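Voter Turnout and Polling Place Changes in Idton
Final report, Local Government and Elections

Our group looked at what happened to turnout in the Idton town election after the town went from 4 polling places to 2. We compared two elections, both for town council, with no state or federal races on the ballot.
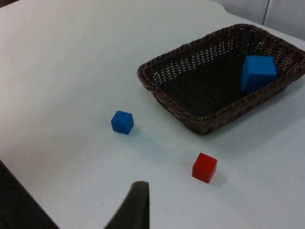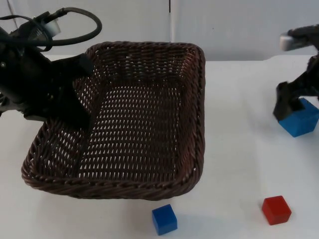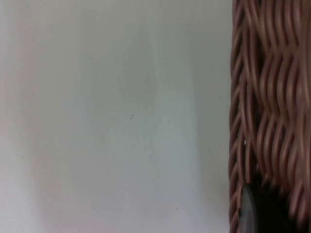
The town clerk's office gave us the totals by precinct. In the first election 2753 people voted in person. In the second it was 1787. Mail ballots were counted separately and we did not get them for the first election, so the drop is for in-person voting only.

The Zaltusano precinct lost its site at the school and was sent to the Ekinci Street hall. It had the biggest drop. Plotell kept its site and still went down, but by much less.

We can't say the closures caused all of it. The first election had a contested mayor's race and the second did not - that alone could bring numbers down. The bus to Ekinci Street also stops running at 6 p.m., and the polls close at 8.

If we did this again we would ask for the mail ballot totals in July, before the clerk's office gets busy. We would also survey people in Zaltusano who voted the first time and stayed home the second.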